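Steam and spin: kitchen and laundry notes

**Steaming buns in an electric pot**

- Fill the base before the tray goes in. Adding water later through the holes is slow and usually ends up on the counter.
- Leave a finger's width between buns. They swell, and two that touch will tear when you pull them apart.
- Keep one plate beside the pot before you lift the lid, so the buns have somewhere to go.
- Tip the lid away from you and hold it upright for a moment over the pot. The drips run back in and stay off the dough.
- Let frozen buns go a few minutes longer than fresh ones. There is no need to thaw them.
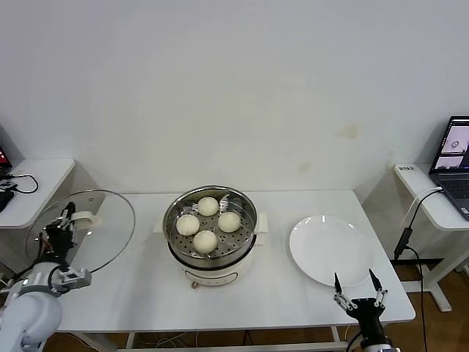
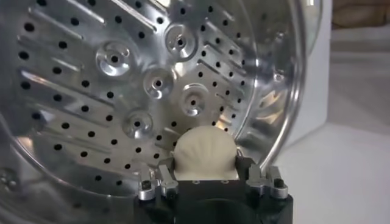
**Looking after perforated steel**

Steamer trays and washer drums are both full of small holes, and both get neglected for the same reason: they look clean. Hold the tray up to a window and you will see which holes are blocked. A soft brush and warm water with a spoonful of baking soda will clear them. Skip steel wool, as the scratches hold starch.

For the drum, wipe the inside with a damp cloth every month or so. Run your fingers over the raised ribs and feel for coins or hairpins. Grit collects along the rim, so go over that twice. Once in a while run a hot cycle with nothing in it, then leave the door open overnight.

Dish towels that have been under buns should be rinsed in cold water first. Hot water sets the starch, and they come out stiff. I wash ours apart from the bath towels, with half the usual detergent and no softener.

Last updated 28 Nov 2019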